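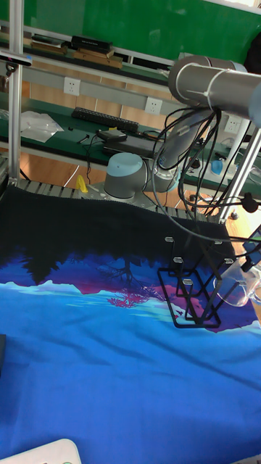
Police fluviale de Gestov

La police fluviale de Gestov, souvent appelée « la Fluviale » par les riverains, est le service de police chargé de la surveillance de la Bostach, de ses bras secondaires et du bassin de Vonden. Elle dépend de la police municipale de Gestov mais possède son propre commandement, ses propres locaux et une tradition de batellerie dont peu de services urbains peuvent se prévaloir. Son effectif est de 151 agents, pilotes, plongeurs et personnels à terre confondus.

Par son ancienneté et par la variété de ses missions, c'est l'un des services les plus attachants de la ville. On y croise des mécaniciens capables de démonter une pompe de cale dans le noir, des enquêteurs qui lisent le courant comme d'autres un relevé téléphonique et des pilotes qui connaissent par leur surnom tous les bancs de sable en aval du pont aux Tanneurs.

Histoire

Les origines du service remontent aux gardes de rivière, corps mal payé et mal armé qui percevait les droits de passage à l'entrée du port. Ces gardes dormaient dans des barques couvertes, amarrées sous les arches, et tenaient un registre des bateaux montants et descendants. Plusieurs de ces registres sont conservés aux archives de la ville. Leur lecture est un vrai bonheur : à côté des cargaisons de sel, de laine et de tuiles, les gardes notaient les bagarres, les noyades, les vaches tombées à l'eau et l'état de la glace.

La contrebande de tabac donna au corps sa première vocation policière. Les fraudeurs déchargeaient de nuit dans les roselières de Vonden, alors situées hors de l'enceinte, puis faisaient entrer la marchandise par les égouts. Les gardes obtinrent le droit de fouiller les embarcations, puis celui de poursuivre les suspects sur la berge. Cette extension resta longtemps contestée par la police de terre, et les deux corps se disputèrent des prisonniers jusque dans la cour du tribunal.

Le rattachement à la police municipale mit fin à ces querelles, du moins sur le papier. Les gardes reçurent l'uniforme bleu, conservèrent leur casquette à ancre et s'installèrent dans l'ancien entrepôt à grains du quai Nord, qu'ils occupent toujours. Les bateaux à rames cédèrent peu à peu la place aux vedettes à vapeur, puis aux coques à moteur sorties du chantier Phùng, dont l'atelier se trouvait juste en face.

Une réorganisation entrée en vigueur le 24 octobre 2018 a réuni sous une même direction les patrouilles, la plongée et la petite cellule d'enquête jusque-là hébergée au commissariat central. Cette réforme a donné au service sa forme actuelle.

Territoire

La zone de compétence s'étend sur environ 20 kilomètres de rivière, de l'écluse haute jusqu'à la limite communale. Elle comprend le port de commerce, les quais du centre, les îles habitées et la totalité du bassin de Vonden. Au-delà de l'écluse haute, la surveillance revient à la gendarmerie, avec laquelle les poursuites en cours peuvent être continuées d'un commun accord.

La Bostach est une rivière capricieuse. Ses eaux montent vite après les orages, charrient du bois et déplacent chaque hiver les hauts-fonds. Le bassin de Vonden présente les difficultés inverses : eau presque immobile, fond de vase épaisse, visibilité très faible pour les plongeurs. Les agents passent donc de l'un à l'autre avec des méthodes différentes et, bien souvent, des bateaux différents.
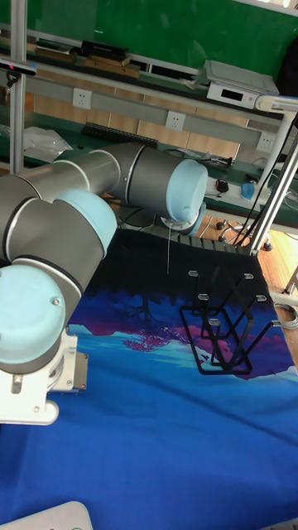 La recherche d'objets immergés est la spécialité la plus réputée du service. Armes jetées depuis un pont, coffres-forts, plaques d'immatriculation, téléphones : une grande part des pièces à conviction repêchées à Gestov est d'abord localisée à la perche, avant toute mise à l'eau d'un plongeur. L'outil n'a presque pas changé depuis les gardes de rivière. Il faut imaginer une tige mince, claire, bien droite, tenue à la verticale au-dessus d'une zone sombre, assez longue pour atteindre la vase. L'agent la descend sans à-coups et juge le fond à la main. Une pierre sonne, le bois accroche, la tôle vibre - et les anciens du service affirment reconnaître une bicyclette à coup sûr. Le point est ensuite marqué par une bouée, puis confié à la plongée.

Organisation

Le service comprend une section de patrouille, une section de plongée et une cellule d'enquête. Un atelier et un secrétariat, communs à tous, complètent l'ensemble.

La section de patrouille assure une présence de jour comme de nuit. Chaque équipage se compose d'un pilote, d'un chef de bord et d'un équipier chargé des amarres et du projecteur. La rotation des postes à l'intérieur de l'équipage est encouragée, et un chef de bord doit avoir tenu la barre avant d'accéder à ses fonctions.

La section de plongée intervient pour les secours, les recherches judiciaires et l'inspection des coques. Les plongeurs travaillent toujours reliés à la surface par une ligne de vie, selon un code de tractions appris par cœur : un coup pour l'arrêt, deux pour la remontée, une série rapide pour l'urgence. Ce code est propre à Gestov et déroute les stagiaires venus d'autres villes.

La cellule d'enquête traite les vols de moteurs, les pollutions, les accidents de navigation et les trafics empruntant la voie d'eau. Elle travaille en civil. Ses membres partagent leur temps entre les capitaineries, les marchés de matériel d'occasion et les registres d'immatriculation, avec une patience que les tribunaux saluent volontiers.

Matériel

La flotte compte huit embarcations. Les plus grandes sont des vedettes de patrouille à cabine fermée, construites par le chantier Phùng sur un plan spécialement étudié pour le faible tirant d'eau de la Bostach. Viennent ensuite des semi-rigides rapides, utilisés pour les interceptions, et une barge à fond plat dotée d'un treuil. Cette barge, surnommée « la Commode » en raison de ses nombreux tiroirs, est sans doute le bateau le plus aimé du service. Lente, bruyante, parfaitement stable, elle sert à remonter les épaves de voitures et figure sur l'écusson de la section de plongée.

Les vedettes portent une livrée blanche à bande bleue et un numéro de coque peint sur le toit. Leur équipement courant comprend un sonar latéral, un projecteur orientable, un défibrillateur, des gaffes et un jeu de couvertures de survie. Le sonar a transformé les recherches en rivière, sans faire disparaître la perche, qui garde l'avantage près des quais, là où les échos se brouillent.

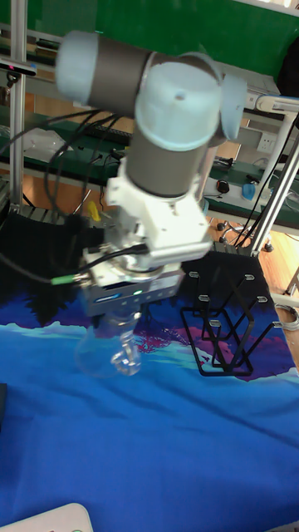

Bras robotisé gris à capuchons bleu clair, avec son préhenseur, au-dessus d'un tapis bleu.

L'atelier du quai Nord assure l'entretien des moteurs et la réparation des coques. Il dispose d'une cale couverte, d'un banc d'essai et d'une forge ancienne, encore allumée de temps à autre pour redresser une ferrure. Les pièces détachées des vedettes anciennes n'étant plus fabriquées, une partie est façonnée sur place.

Formation

L'entrée dans le service est ouverte aux policiers municipaux titulaires. Les candidats passent une épreuve de natation en tenue, une épreuve de matelotage et un entretien. La formation commence en septembre, quand l'eau est encore clémente et le débit assez faible pour apprendre les manœuvres d'accostage. Elle se poursuit tout l'hiver, en conditions réelles, et s'achève par la fameuse nuit de Vonden, pendant laquelle les stagiaires doivent traverser le bassin sans projecteur, à la boussole et à l'oreille.

Le matelotage occupe une place considérable dans l'enseignement. Le nœud dit « de Gestov », variante du nœud de chaise à double passage, y est enseigné dès le premier jour. Il tient admirablement sur cordage mouillé et se largue d'une seule main.

Affaires marquantes

L'affaire des cloches reste la plus célèbre. Plusieurs cloches de bronze volées dans des chapelles de la vallée avaient été immergées sous les pontons du port de commerce, dans l'attente d'un acheteur. Un équipage remarqua qu'un ponton s'enfonçait davantage que ses voisins. La fouille, menée à la perche puis en plongée, permit de toutes les retrouver. L'une d'elles, dont le propriétaire ne fut jamais identifié, est suspendue dans la cour du quai Nord et sonne les changements de quart.

Le démantèlement d'un réseau de vol de moteurs hors-bord est également souvent cité dans les cours de formation. Les enquêteurs avaient remonté la filière grâce à une teinte de peinture marine, vendue par un seul détaillant de Vonden et retrouvée sur les capots maquillés.

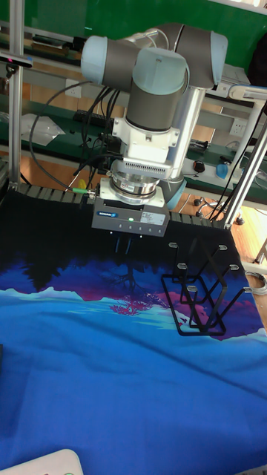
Contrôle et discipline

Comme les autres services municipaux, la Fluviale relève de l'inspection générale de la ville. Les plaintes peuvent être déposées au quai Nord, au commissariat central ou par courrier. Toute fouille d'embarcation donne lieu à un procès-verbal signé du chef de bord, dont un double est remis au propriétaire du bateau. Les bateaux-logements sont assimilés à des domiciles et bénéficient des mêmes protections, règle obtenue de haute lutte par les mariniers.

Dans la culture locale

La Fluviale est très présente dans l'imaginaire de Gestov. Elle apparaît dans des chansons de mariniers, où le garde de rivière joue tantôt le nigaud, tantôt le sauveur, et dans un feuilleton radiophonique qui a fait les beaux soirs de la vallée. Chaque été, la fête de la Bostach s'ouvre par un défilé de bateaux mené par la Commode, pavoisée de la proue à la poupe. Les enfants du quai Nord ont le privilège de monter à bord, et la corne de brume est laissée à leur disposition jusqu'au pont aux Tanneurs.

Voir aussi

Bostach (rivière)
Bassin de Vonden
Chantier Phùng
Police municipale de Gestov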